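4.3 洗衣机与烘干机叠放后的首次设置

本节适用于 Naltov 叠放套件，洗衣机在下，烘干机在上。包装盒上写着“十分钟装好”，这个数字请不要当真。我们在 Wilau 的样板间装过几回，没有一回这么快。

开始之前
请先确认地面是平的。木地板看着平，未必真平，请用水平尺量，不要用眼睛量。厂家随机附的小水泡仪精度有限，本手册不建议只靠它。

1. 拆下洗衣机背后的全部运输螺栓，连同垫圈一起收好。以后搬家要用，丢了得单独订购，配件号 2398。
2. 用附带的塑料盖封住螺栓孔。
3. 调节四只底脚，直到对角按压机身时不再晃动，然后锁紧底脚螺母。
注意：所谓“自动调平”只管后面两只脚，前面两只仍要手拧。
4. 将连接架卡入洗衣机顶板，听到两侧都有卡扣声再继续。只响一边，等于没装。
5. 两人合力抬上烘干机，沿导轨向后推到底，再拧紧前方两颗固定螺钉。
警告：不要一个人抬。宣传册里说连接架“单人友好”，指的是架子，烘干机可不包括在内。

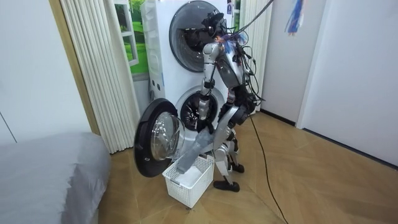
接水与排水
6. 进水管接冷水龙头，先用手拧紧，再用扳手加四分之一圈。拧得太死，垫圈反而容易漏。
7. 排水管出口高度应在 60 至 100 厘米之间。低于这个范围，水可能边进边流走，机器会报 E14，说明书把它解释为“水压不足”，常常误导人去查水龙头。
8. 打开水阀，等几分钟，用干纸巾沿接头擦一圈。纸巾湿了就关阀重接。

首次空转
9. 滚筒里不放衣物，不放洗涤剂，选“棉织 60 度”，跑完整个程序。
10. 脱水阶段请留在旁边。如果机身移动，立即暂停，回到第 3 步。
11. 烘干机单独运行“定时 20 分钟”，检查滤网是否插到位。
注：新机首次加热会有些气味，应逐渐变淡。若闻到焦味，请断电，不要听信“多用几次就好了”。

关于“智能称重”
面板上的“智能称重”默认开启。Kirsty Gourlay 拿同一筐毛巾试过几遍，每次显示的时间都不一样。我们的看法是：剩余时间只能当参考，赶着出门的话别指望它。要关闭此功能，请长按“程序”和“延时”两键，输入 1409，再按“启动”。恢复出厂设置后它会自己打开，需要重新关一次。

关于节能模式
节能模式会降低水温、延长洗涤。至于账单上能差多少，厂家没有给出测试条件，本手册也就不替它转述。油污重的衣物请用普通程序。

若第 10 步反复失败，请先核对运输螺栓是否全部取出，再联系 Grilari 服务点，报修时说明地面材质和底脚伸出长度。

本节由 Amra Halilović 校订，2018年12月29日。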